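Akdale Residents' Forum Calls for Open Hearing on Lei River Bridge Tolls

AKDALE, November. The Akdale Residents' Forum today asked the regional assembly to hold a full and open hearing on the proposed tolls for the Lei River bridge, and to put off any vote until people on both banks have had a fair chance to speak their minds.

Our petition now carries 1706 signatures, gathered over many long evenings at kitchen tables, school gates and the Saturday-style market behind the old depot, and we are grateful to every single neighbor who stopped to sign it, or even just to argue with us kindly. Another 655 people wrote letters of their own, many of them several pages long, and we have read them all.

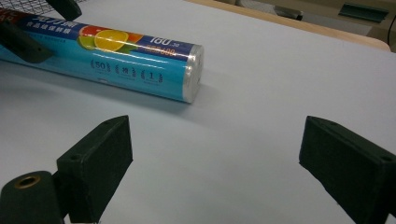

What we are asking for

We would like the assembly to publish the full agreement with Jirkico, the firm chosen to run the toll booths, along with the traffic study prepared by Hallico. Only a short summary has been shared so far, and it leaves out what a family crossing twice a day would pay over a year.

We also ask that the hearing take place in Akdale itself, at 7 p.m., so that people who work during the day can come. The high school auditorium seats 2000, and the school has been good enough to offer it free of charge.

The Forum takes no side on whether the bridge needs repairs. Most of us cross it every week and we know the bumps as well as anyone!

Copies of the petition can be picked up at the Akdale library, where 100 printed sets are waiting at the front desk.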